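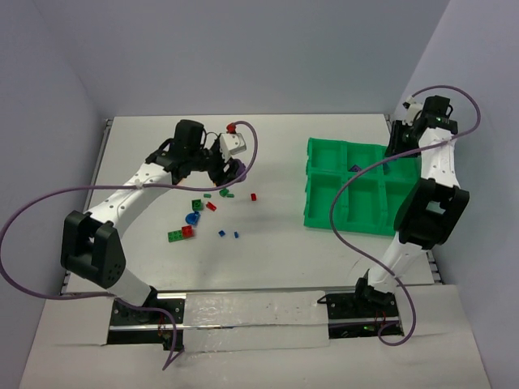
Sorting Loose Toy Bricks into a Divided Tray: Layout, Order of Work and Tray Choice

Project report, Bostenness Technical College, Workspace Organization module
Last updated: 2021-12-01

1. Purpose

Loose toy bricks are normally stored in one bin and sorted only when somebody needs a particular part. The purpose of this project was to compare ways of sorting a mixed lot of bricks into a divided tray on a tabletop, and to write down a procedure that a second person could follow without help. The project was set in July and carried out in the Hailu study room. It covers the sorting of bricks by color only. Sorting by shape was considered and left for later work.

Three questions were asked:

- Where should the bricks and the tray be placed in relation to each other?
- Is it faster to clear one color at a time or to take each brick as it comes?
- What kinds of error occur, and at which point in the work?

2. Materials

The lot consisted of 55 bricks taken from a secondhand set sold under the name Vallus. The set had no printed parts list. Bricks with bite marks or cracked edges were removed before the lot was counted, as were any that did not match a single plain color.

The tray is green and divided into compartments. A white surface was chosen for the table because dark and medium colors are easy to find against it. Pale bricks are harder to see, and this showed up later in the errors.

A plain tray of the type sold by Bustetti for desk drawers was tried first. Its dividers lift out, and they moved whenever a brick was dropped against them. Small bricks then slid under the divider into the next compartment. The tray was replaced after the second run and the results from those 2 runs were thrown out.

3. Layout

The working surface was split in half. Loose bricks went on the left half and the tray on the right half, with its compartments facing up and nothing stored on top of or behind it. The bricks were spread in a single layer. A pile takes less room, but bricks at the bottom stay hidden until late in the run, and a color that was thought to be finished has to be opened again.

The reverse layout, tray on the left, was tested for one session. It made no clear difference to the time. It was dropped so that all the recorded runs would share one arrangement.

The distance between the bricks and the tray matters more than the side. When the spread reached as far as the tray wall, bricks were knocked against it and had to be pulled back before they could be picked up. A clear strip was therefore kept between the two. Any brick that rolled into the strip was moved back to the left half before work went on.

4. Procedure

Each run followed the same steps.

1. Empty the tray and check the corners of each compartment.
2. Tip the bricks onto the left half and spread them until none rests on another.
3. Assign a color to each compartment and write the assignment on paper.
4. Start timing when the first brick is lifted.
5. Pick up one brick at a time and release it low over its compartment.
6. Stop timing when the left half is clear.
7. Check every compartment against the paper and record misplaced bricks.

Step 5 was changed once. In the first version, bricks were released from above the height of the tray wall, and some bounced out. Lowering the release point removed most of this. It also slowed the work slightly, mainly over the compartments farthest from the bricks, where the reach is longest.

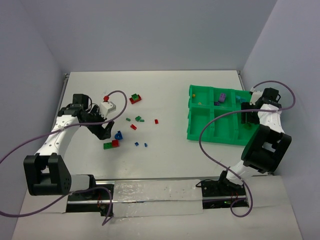 The color assignment in step 3 was kept the same within a session and changed between sessions. This was done so that a compartment that is awkward to reach would not always receive the same color. The most common color was never given the far corner, because early trials showed that this lengthened the run for reasons that had nothing to do with the sorting order.

5. Order of work

Two orders were compared. In the first, called "by color," every brick of one color was moved before the next color was started. In the second, called "as it comes," the nearest brick was always taken next, whatever its color.

A total of 21 timed runs were kept. As it comes was the faster order in most of them. The advantage came from the pickup side. There was no searching, and the cleared area grew evenly from the tray side outward. By color required a look across the whole spread at the end of every color, and the last brick of each color took the longest to find.

By color gave fewer misplaced bricks. Across all kept runs, 8 bricks ended up in the wrong compartment, and all but one of these came from as it comes runs. The usual mistake was between two neighboring compartments holding similar colors, such as dark blue and purple. Light gray bricks were sometimes missed on the white surface until the final check, but they were not placed wrongly.

6. Discussion

The result depends on what the sorted bricks are for. If they will be checked again before use, as it comes is the better choice. If the tray is going straight back on a shelf, by color saves the trouble of correcting it later.

A mixed order may be better than either. Similar colors could be separated first and the rest taken as they come – this was tried informally at the end and looked promising, but it was not timed. Placing similar colors in compartments that do not touch would probably remove several of the recorded errors at no cost in time.

The lot was small. With a larger lot a single layer would not fit on the left half, and the bricks would have to be tipped out in batches. The check of the tray corners in step 1 should be kept in any case. A brick left over from an earlier run was found there and had already been counted twice.

7. Further work

- Time the mixed order with the same lot.
- Repeat the comparison on a darker surface.
- Sort by shape within one color, using the same tray.

Comments

brickshelf_annex
We use the as it comes method at our library play corner and see the same mix-ups with blue and purple. Moving those two to opposite ends of the tray helped a lot.

morrow77
Did the 2 discarded runs use the same bricks? I would like to know if the drawer tray is bad in general or only for the small ones.

Report author
Same bricks. The larger ones stayed where they were dropped. It was the small ones that got under the dividers.

tidyfloor
Could you post the times for each run? The text says as it comes won most of them but not by how much.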